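Usotstead tabletop cell

The Usotstead tabletop cell is a two-armed robot work cell at the Bandero workshop in Usotstead. It is used for handling of small household objects, and it was set up by Elmarie Naidoo and Vusumuzi Le Roux. In the workshop papers the cell is also called Valo, after the control program which runs it.
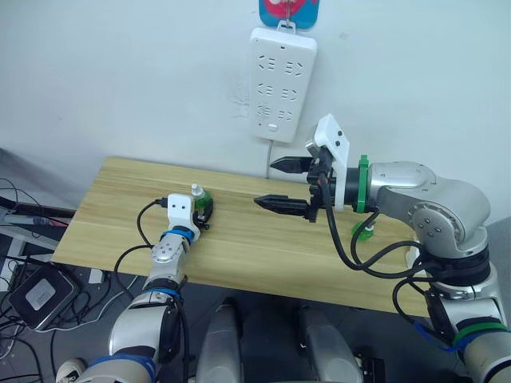
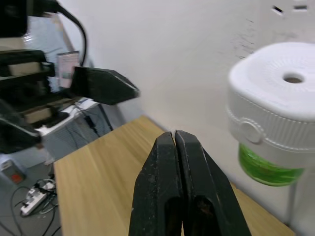 The cell at Usotstead. First picture: both arms over the table, the left gripper holding a small green bottle with a white cap. Second picture: the closed fingers of a gripper, with a humidifier at right.

Layout

The cell has two arms which reach over one wooden table. The table is placed in front of a plain wall, so that the cameras receive a quiet background. Marks on the wall are permitted, but pictures and posters are not. A small camera module with two lens openings is carried on a white angled bracket above the wrist of the right arm. The fingers of the grippers are black.

The arms are marked by colour. The left arm has blue bands. The right arm has a green ring between wrist and forearm and a green band on a lower segment. In the fault book, the arms are normally written only as "blue" and "green".

Setting up

Setting up begins with the arms in the rest position. The operator closes each gripper fully and looks at the line where the finger tips meet. If the line is not straight, the fingers are loosened, aligned and tightened again. After this the camera position is checked with a printed target, and the result is saved under a new number in Valo. The objects are put on the table last.

The complete procedure was written down by Precious Oosthuizen and has 32 steps. A shorter one, without the camera check, is allowed when the cell has been stopped for less than one day.

Maintenance

The fingers are wiped with a dry cloth after each shift. Light scuffs do not matter for the grip, but dust on the contact faces should be removed. Finger pairs are replaced after 1,000 hours of work, or earlier if a tip is chipped. The spare pairs come from Galang and are kept in the grey drawer beside the tool cupboard.

Cables need the most attention. Those at the wrist must hang with enough slack for a full turn of the last joint, and they are inspected for worn places every 320 hours. Before any cable is unplugged, the power of both arms is switched off, even when only one of them is being repaired.

Repairs

The fault book up to 07/06/2020 contains 33 entries, and the majority of them concern wrist cables. Valentin Bachmann replaced the cable of the blue gripper in June and changed its routing in the same repair. The old routing is still shown in the first edition of the handbook.

See also

Camera calibration
Parallel gripper
Bandero workshop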